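I have come round, rather slowly and after a good many years of doing the opposite, to the view that vegetables ought to be put on a plate before anybody cooks them. I mean a proper plate, one you'd be happy to eat from, set down on the worktop where you can see it while you hang your coat up.

My mother-in-law kept hers in a drawer at the bottom of the fridge, and so did I, and I dread to think how many aubergines went soft in there under a bag of salad. Out of sight they turn into a chore. Out on a plate, an aubergine and a red chilli are very nearly supper already (you start thinking about garlic without meaning to!). 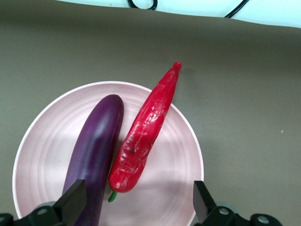 Adi Ginting, who used to run the Purba supper evenings and fed over 100 of us one February, thought I was being fussy. Warm kitchens spoil things, Adi said, and a plate is one more thing to wash. Both fair points, and in a heatwave I do give in and use the fridge.

But I only put out what I'm going to cook that day, and the plate goes straight on to hold the peelings, so the washing up comes out the same. I'd ask anyone who finds cooking a bit of a slog to try it for a week, with whichever plate they like best, and to leave the drawer for the carrots.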